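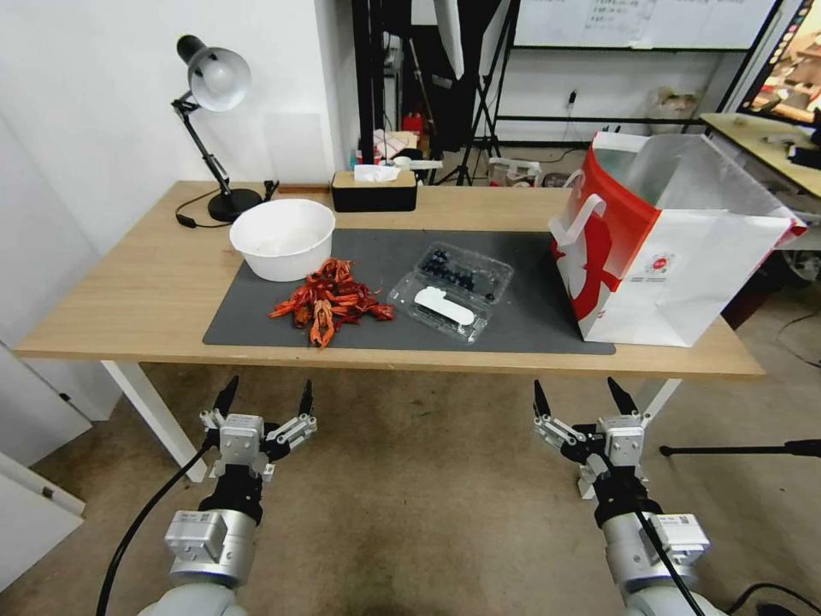

Figure 1. Table layout with the crayfish, bowl, blueberries and paper bag.

3.2 Sorting and packing the food

This part of the project looks at how a small table should be arranged when several kinds of food have to be put away. Fulvio Morelli planned the layouts and Kazue Kuroda kept the notes.

The crayfish start in a pile on the dark gray mat, with the large white bowl to their left. The blueberries stay in their clear container, and the open shopping bag stands at the right end. The task is to put the crayfish in the bowl and the blueberries in the bag.

We set the time limit at 300 seconds. The best run in this layout took 111 seconds. Most of that went to the crayfish — the claws and antennae catch on each other, so lifting one tends to drag its neighbors along. Packing the blueberries was much quicker.

Kuroda suggested moving the bowl closer to the front edge of the table. We will test that in November, along with a smaller bag. The full table of times is in Appendix B.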